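Ticket 2000
Subject: Large gray baseplate slides and rocks on fabric table cover
Product: Fleltetti printed table cover, blue mountain design
Opened by: build room, Vilness
Handled by: Asum customer support
Priority: normal
Status: closed

Original request, April, 9:40 a.m.

We bought the Fleltetti cover for our build table through Weerasinghe. It goes over most of the tabletop and we set one large gray LEGO baseplate on it. The bricks for the next build get laid out in a row on the fabric next to the plate, then go on the plate one after another.

The problem is that the plate moves. When a brick is pressed down near the middle it stays put, more or less. When a brick is pressed near a corner, the plate turns a little and the opposite corner comes up. After a few bricks the plate is no longer where we started. We also get bricks that look seated and then come off when the plate is picked up. On the bare table we never had either problem.

Please let us know if we got a bad cover or if there is a backing that should have come with it.

Reply from support, 10:25 a.m.

Thank you for the details. The cover is a single layer of fabric and ships without a backing, so nothing is missing from your package. Before we go further, please tell us:

Is the cover fastened to the table in any way?
Was it ironed or washed before use?
Is the baseplate flat when it sits on a hard surface?
Which way is the plate turned on the cover?

Please also tell us where the plate and the bricks usually go on the table.

Customer update, 11:15 a.m.

The cover is not fastened. We laid it on and smoothed it out. Not washed, not ironed. It still had fold lines when we put it on and we figured they would drop out in time.

The plate is flat. We put it on the bare tabletop and pushed on all four corners and none of them rocked.

The plate sits at an angle, with the bricks in a diagonal line along its lower left side. We would like to keep it that way.
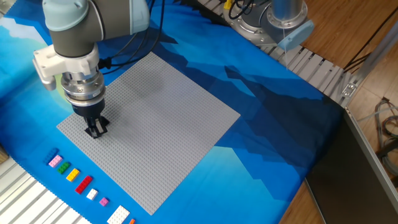
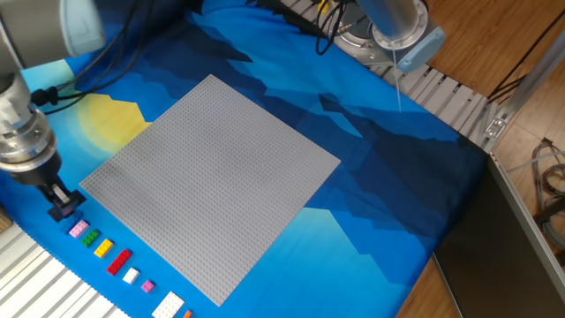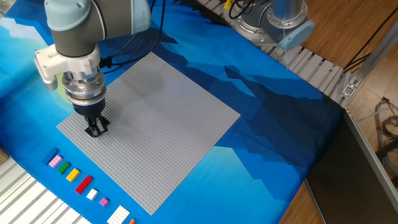

The big white piece and the orange one always go at the bottom end of the row. The row itself gives us no trouble and the bricks stay where they are put. It is only the plate.

Reply from support, 1:05 p.m.

Thank you. We think two things are going on. A loose cover can slide over the table while the plate slides over the cover, so you get movement twice. A fold line under the plate will also let it rock, even a very small one. Please try these in order and stop when the problem goes away.

Step 1. Take everything off the table. Iron the cover on the back side, low heat, no steam. Let it cool flat before it goes back on.

Step 2. Pull the cover snug and clip or tape it along the edges of the table. It should not be stretched so tight that the print pulls out of shape.

Step 3. Put a piece of thin rubber shelf liner under the cover, a little smaller than the plate.

Step 4. If the plate still moves, use small pieces of removable double-sided tape between the plate and the cover, one near each corner. Test one piece on the back of the cover first.

Customer update, 2:30 p.m.

Step 1 done. The fold lines are gone except for one near the edge that does not matter. The rocking stopped. The plate still slides when we press at the corners.

Step 2 done with tape on the long edges. Better, still slides some.

Customer update, 3:50 p.m.

Step 3. First try was a liner cut too big, and the edge of it made a ridge right under one corner of the plate. That brought the rocking back. We trimmed it by 2 inches on each side and put it back. Flat now.

We pressed down 12 bricks, most of them along the edges and corners, then lifted the plate and turned it over. All 12 stayed on. The plate had not turned as far as we can tell. We did not do step 4 and would like to skip it – we don't want adhesive on the print.

One more question. We have a bin of 3000 pieces that will be used on this table over the next few months. Will the studs wear through the fabric if bricks get left on it?

Reply from support, 4:20 p.m.

Skipping step 4 is fine. The bricks in your row are lying studs up, so it is the bottom edges that touch the cloth, and light contact like that should not hurt it. What does cause wear is dragging the baseplate across the cover. Lift it when you need to move it, and check the liner underneath if it starts to slide again.

We are adding a note about fold lines to the instruction sheet. Closing this ticket as resolved. Reply here if you need it reopened.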